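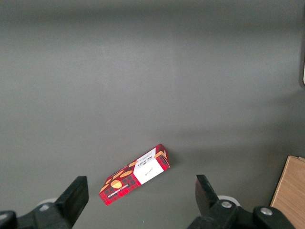

Walkers, in the tartan: a small box with a long career in other people's desk drawers.

The biscuit at the back of the cupboard

Every household has a present shelf. Ours is the one above the linen, reached by standing on the edge of the bath, and it holds the things we have been given and mean to give to someone else. A candle that smells of figs. Bath salts. A puzzle of a canal. And always, in any month of the year, a box of shortbread.

I can't remember buying one for myself. I don't think I know anyone who has. Shortbread arrives. It comes with the in-laws, or from the neighbour whose bins you took out while she was in Dridley, or from the bank, back when banks gave you things. It is red, it has tartan on it, and there are golden biscuits printed across the tartan in case you were hoping for socks.

My family takes tartan seriously for people who have never been north of the Rimard turnoff. My grandmother kept her buttons in one shortbread tin and her fuses in another, and a child who went looking for a biscuit learned a fair bit about household wiring. The cardboard box is a more honest piece of work. You can't keep buttons in it for long. Once the biscuits have gone it goes out with the newspapers, and you're left with crumbs and a vague feeling of having been to Edinburgh.

The small box is the one that interests me. The big tins are for Christmas and have a stag on the lid. The small box is for occasions too minor for a stag: thank you for feeding the cat, sorry about the fence, welcome to the third floor. It says you were thought of, briefly, near a checkout. I have given one to a locum dentist. I have given one to a man who let me use his ladder, and got it back from his wife the following winter, same box, when I lent her our esky.

At the office where I work three days a week, above the Hwang bakery in Nendis, there is usually one out on the grey table by the window. The bakery sells a perfectly good custard bun. People walk past the buns, climb the stairs and stand over the shortbread saying they really shouldn't. Then someone opens it, always someone who has just declined one, and the whole floor goes quiet for a bit.

What do you get for your trouble? Flour, butter, sugar, salt. My own recipe is off the back of a calendar and makes enough for a fete stall - 700 grams of flour, and more butter than I'd want to discuss with my doctor. It isn't hard. You rub it together until your wrists complain, press it into the tray, prick it with a fork and bake it low until it is just thinking about going brown. Mine comes out well five times in six. The sixth time it comes out as a sort of roof tile, and we have it with ice cream and say nothing.

Nor has anyone ever asked me for the good batch. I took a plate of it to a farewell in July, still warm, edges crimped, and set it down next to a bought packet. By the end of morning tea the bought packet was flat and my plate had been picked at politely on one side. I've thought about this a good deal. I believe it's the tartan. A homemade biscuit asks you to have an opinion of it while the cook is standing there, and a box asks nothing of anyone.

So I've stopped fighting it. The fig candle has gone to my sister, who will send it back. The canal puzzle went to the school fair, short of a piece of bridge. The shortbread I took down last week, meaning to wrap it for the woman at the library, and it got as far as the kitchen, where the kettle was already on.

She's getting the bath salts.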